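The Stavier Bamboo Mug Tree – small, plain and still on my counter

I have been meaning to write this one up for a while. Several of you asked after the cupboard post what I had done with all the mugs, and the answer is that most of them went to the thrift store and the ones I kept went onto a mug tree. I had never owned one before. My grandmother had a metal one that squeaked, and I think I carried a grudge against the whole idea into my adult life.

The one I bought is the Stavier, which I found at Prirkent, the housewares place out by the garden center, on the shelf with the paper towel holders. It's bamboo, with a rectangular base, one tall post up the middle and short pegs coming off it. It came flat in a cardboard sleeve and you put it together yourself, and if you can screw in a lightbulb you can do it. I had it standing before the kettle boiled. There was a little packet with 2 spare pegs in it, and I put that straight into the junk drawer, where I expect to find it again in December when I'm hunting for tape.

What I like best is the base. A lot of the trees I looked at had round bases the size of a saucer, and I could picture exactly how that would go in my house, with everyone reaching for a mug while still half asleep. The rectangle gives it something to stand on, and it sits square against other things, so it doesn't eat up as much counter as I'd feared. You can slide a bread basket right up beside it. I do still try to hang mugs on both sides of the post, and if I load up one side with my big soup mugs I can feel it lean a bit when I take the next one off.

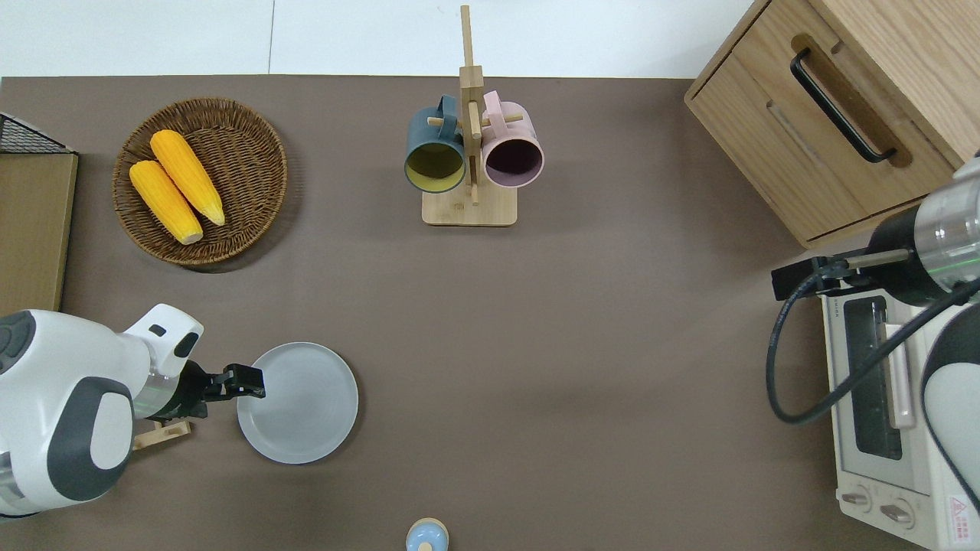 The pegs are short, and I went back and forth on whether that was a good thing. A mug with a nice roomy handle goes on without any thought at all. My Surdu mugs, the ones with the little pinched handles that only fit two fingers, have to be turned and coaxed, and they come off the same way. The short pegs also mean that everything hangs close in to the post, and two fat mugs side by side will touch. So far I haven't chipped anything, but I did hear a good clink or two the first week, and I've learned to leave a gap next to the ones I care about most.

Colors look lovely on it, I will say that! I hadn't expected to care. When your mugs live in a cupboard you forget that you chose them because they were pretty, and mine are a real jumble, nothing matching, some of them one color outside and something else altogether inside. Hung up, you see both. My sister-in-law came in and asked if I'd bought new ones.

Now for the grumbles, which are small. Bamboo marks if you hang a mug on it dripping, so I've started giving mine a quick wipe with the dish towel first. The instructions say to rub it with food-safe oil now and then, and I used the Memero board oil I already had, the 25-ounce bottle that I suspect will outlive me. It took hardly any and the wood perked up nicely. One peg worked itself a little loose after the first month and I turned it back in by hand. It has stayed put so far – I check it when I dust, on the occasions that I dust.

I'd also say to think about where it's going before you buy it. The post is tall enough that it wouldn't fit under my wall cabinets with any room to lift a mug off, so it lives out on the open end by the coffee things. If your counter is all under cabinets, you might be happier with hooks.

Would I buy it again? Yes, and I nearly did, for my daughter's apartment, until she told me she owns one mug. If you have a handful of favorites and would like them within reach in the morning, it does that job very pleasantly. If you have a whole shelf of them, you'll need to do some thinning out first, as I did, or else buy the larger one they had next to it. I didn't try that one, so I can't tell you how steady it is.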